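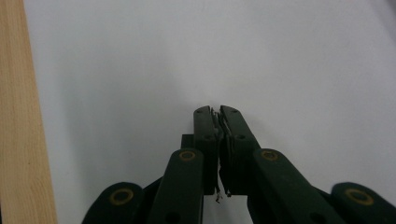
How do I get torn film and tape off the rim of a clear storage box without ruining it?

Posted by Skesari, Tuesday, April 27, 2021

Hello all, hoping somebody has a trick for this. I'm sorting out my craft cupboard and I've moved everything into those see-through plastic boxes with the dividers inside, the sort you'd keep beads or screws in. Lovely things, but they came wrapped in a thin film that tears if you so much as look at it, and then (my own fault) I stuck paper labels all along the front edges and changed my mind.

So now I've got grey shreddy bits all along the corners. I've tried picking at them with my nails and I've tried one of those plastic scrapers for hobs, and the scraper left a scratch on the first box that I can see from across the room. I've got 5 boxes left to do and I'd rather not scratch those too!

I do have a white board with a wood edge that I work on, so I can see the fluff at least. Things I'd like to know: is white spirit safe on clear plastic, and do you lift the label off dry first or soak the whole lot? The dividers don't come out of mine so soaking is a bit of a faff.
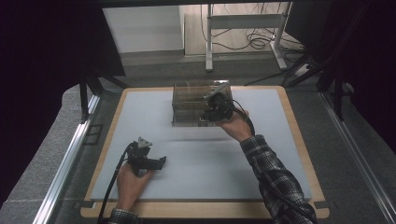
Clear box with dividers or ridges inside, at the back of the white board.

Plukness

Please don't use white spirit! I did that on a cake box lid and it went cloudy and stayed cloudy. I think it depends which plastic it is, and half the time there's nothing on the bottom to tell you, so I just don't risk it any more.

What I do is cooking oil. Any old cooking oil, a little bit on cotton wool, dab it on the sticky patch and go off and make a tea. Leave it longer than you think — I do half an hour if the label's been on a while — and then rub in little circles with your finger, not a scraper. The paper comes up in rolls like rubber crumbs. Then washing-up liquid and warm water and dry it with a soft cloth, as kitchen roll can leave tiny scratches on the really shiny ones.

For the film, pull it dry and do it first, before any oil goes near it, or you'll never get hold of it. Tweezers with flat ends are miles better than pointy ones. Pinch right down at the base and pull along the edge, slowly. If you pull straight up it just shreds and you're back where you started with an even smaller bit to grab.

You don't need to soak the whole box. Stand it on its front edge on a wet flannel for a bit and only the label side gets wet. Careful if it's got a hinged lid though, mine popped open and I had sequins in the sink for a week.

Odoi

hairdryer. low heat, keep it moving, peel while its warm. did 3 boxes in one evening

Nataša Angelovski

Agree with Plukness about the oil, and I'd go easy with the hairdryer. Odoi's method is fine on thick boxes but I warped the lid of a thin one and it's never shut properly again. If you do try it, hold the dryer well back and stop as soon as the corner of the label lifts.

For the scratch you've already got, plain white toothpaste (not gel) on a damp cloth can take the edge off a light one. It won't shift a deep one. Try it on the underside first and see what it does to the shine.

And I know it's too late for this lot, but next time tie a luggage label to the handle, or write on masking tape and swap it every so often. Tape that's left on over a summer goes like toffee. I put mine on last June and I'm still finding bits.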